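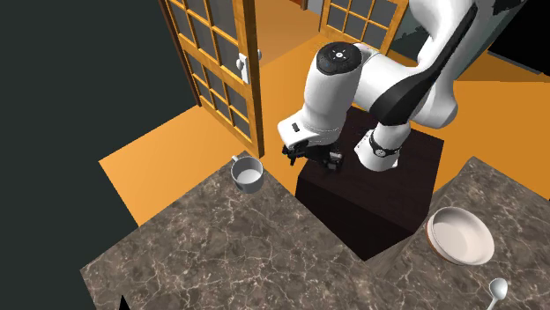
Looking after stone benchtops (and the mugs that live on them)

I put off getting stone for years because everyone told me it was fussy. Well, we finally did it in May and I can report that it's a bit fussy, but no worse than the white sofa was. What follows is what I do now, mostly picked up from my neighbour Ayten Tokgöz, who has had marble in her kitchen since before my kids were born and still rolls pastry straight onto it.

Everyday wiping

Warm water, a tiny squirt of plain dish soap, soft cloth. Then a second cloth that's only damp, then a dry tea towel. I used to skip the drying and wondered why I had dull rings near the tap - hard water, of course! Please don't use vinegar, lemon or any of those bathroom sprays that fizz. Acid eats marble, and the mark it leaves (it's called etching) can't be wiped off.

Oil splashes

Mix bicarb soda with a little water until it's like thick yoghurt, pile it on the spot, cover with cling wrap and leave it overnight. Scrape it off with something plastic in the morning. My worst one, a butter stain beside the stove, took 2 goes and is now just a faint shadow that only I can find.

Sealing

Drip some water on the bench and go and put the kettle on. If the stone has darkened underneath when you come back, it wants sealing. I use the Drolton one from the hardware shop, thin coat, wiped off well before it goes tacky. The fellow who came out from Keskin quoted me $167 to do it for me, and I'm sure he'd have done a lovely job, but it's a very easy Thursday evening with the radio on.

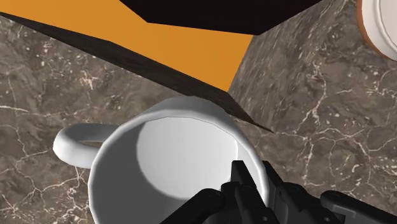
TEA AND COFFEE STAINS

White mugs show everything, don't they? I sprinkle bicarb inside, add just enough water to make a paste and rub it round with my fingers or an old dish brush. Get right down into the curve at the bottom, that's where the tannin hides. For grey scratchy marks left by spoons, a paste of cream of tartar works better than bicarb, and you'll need a bit of elbow grease.

If a whole cupboard's worth has gone brown, fill the sink with hot water and a scoop of oxygen bleach (the laundry kind, I buy Pamberg) and leave them in for an hour. Rinse them really well. Anything with gold trim stays out of that sink!

And do wipe under your mug when you lift it. Black coffee is acidic enough to mark polished marble, so I keep a stack of cork coasters next to the kettle, where even my husband can reach them.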